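Progress thread for the manipulation half of our student project. Team name is Ponis, five members, one arm. Orest Marchuk handles the gripper hardware. I do perception and whatever is left over.

1/ The task this term is deformables. Last year's entry, Vurkero, was scored on rigid blocks and did fine. Blocks hold their shape between the moment you plan a grasp and the moment you close on it. Plastic film does not.

2/ Setup, for those who asked: wrist camera, two-finger gripper, dark cloth as background. The dark cloth matters more than I expected. On a white table the segmentation found the bag in maybe half the tries and the table in the other half.

3/ The fingers have small pads. Orest wants to go thinner. I would like to finish one set of runs before the hardware changes again. We have had this discussion in October and will have it again.

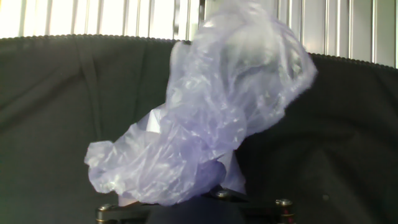

4/ Segmentation on film is mostly a lighting problem. The classifier was trained on opaque objects, so it expects one surface per pixel. With a translucent bag you get the film and whatever is behind it in the same pixel. The pale violet tint helps a little, because against charcoal it separates well in the blue channel. The glints along the creases do the opposite: they saturate, and the mask ends up with holes along every bright fold. Filling holes by size works until there is a real gap between two lobes, and then it fills that too.

5/ Second issue is anything white and flat behind or inside the film. Straight edges win. The contour snaps to the panel and the bag gets reported as a box with some noise attached. Current fix is to run the edge detector twice, at two scales, and throw out long straight segments before fitting the outline. Ugly, but it runs at frame rate.

6/ Dataset status: 2000 labeled frames, all hand-drawn outlines. The labeling guide says to trace the outer edge of the film and ignore everything seen through it. Two of us labeled the same 100 frames as a check. Agreement was good on the body of the bag and poor wherever the edge was blurred.

7/ On blur: we tried a shorter exposure. Outlines got sharper, the cloth went almost black, and noise in the thin layers went up. Settled in between. The exposure is now locked in the config – please stop setting it back to auto.

8/ Chandrasekhar Namboodiri, who advises the club, suggested dropping the full outline and predicting only the pinch region. A grasp needs a few centimeters of film, so most of the outline is wasted effort. He is probably right. The scoring sheet still asks for the outline, so for now we do both.

9/ Control side is simpler. Approach slow, close, wait, lift. The wait is there for the film to settle, and roughly 5 seconds has been enough on the bags we have. Shortening it is the obvious way to gain time, but I want the pinch predictor working first.

10/ Code is in the Horobets repo, branch "film". The README is out of date from the calibration section on. Use the script, skip the text.

11/ Still open: how to score a grasp that picks up the bag but leaves the contents. The rules say "object lifted" and do not define object. I have written to the organizers.

12/ Next up is the pad comparison, old against thin, same bags and same lighting. Numbers will go in this thread once Orest has the thin ones cut.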